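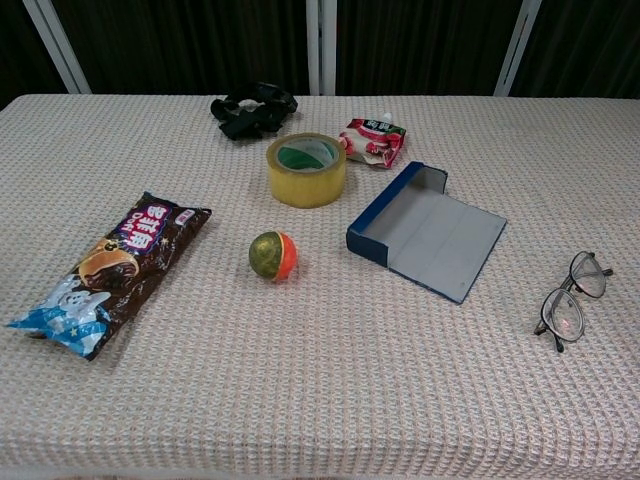 Setting Up Your Henunent Whole-House Fan

Part 2: Cutting In and Hanging the Fan

Welcome back! If you've picked your hallway spot and checked that there's enough attic venting (see Part 1), you're ready for the part most folks dread a little, and it goes faster than you'd think. Set aside a full morning, and start early, while the attic is still cool enough to be pleasant up there.

CAUTION: Turn off power to the hallway and attic circuits at the breaker panel, and test the wires before you touch anything.

1. Tape the paper template to the ceiling, with the long side running the same way as your joists. Drive a small nail up through each corner, then climb up and find your nails in the attic. You may have to move a little insulation to see them (wear your mask and long sleeves!).

2. Look for wires, pipes and ducts inside the four nails. If you find any, move the template along the hallway and try again.

3. Cut the opening from below with a drywall saw. Go slowly, and have a helper hold the piece so it doesn't drop on your head at the end.

4. Screw the two mounting rails across the joists, 18 inches apart, measured center to center. The Gallau rails have slots, so you've got a bit of wiggle room if your joists aren't perfectly straight, and whose are?

5. Lift the fan into the attic and set it on the rubber feet. This is a two-person job, please.

6. Hook the flexible duct to the fan and to the ceiling box, and tighten both straps until the duct won't turn by hand.

NOTE: The duct should hang in one gentle curve. A sharp kink makes the fan noisy and cuts down on air.

7. Push the insulation back up to the sides of the ceiling box, but keep it clear of the motor.

8. Snap in the Amaral grille from below. You'll hear four clicks.

The Zorkavine 2000 has a bigger motor and needs its own circuit, so have an electrician run that one for you before you go on to Part 3, where we'll wire the wall switch and open a few windows for the first test run.

Revised July 5, 2022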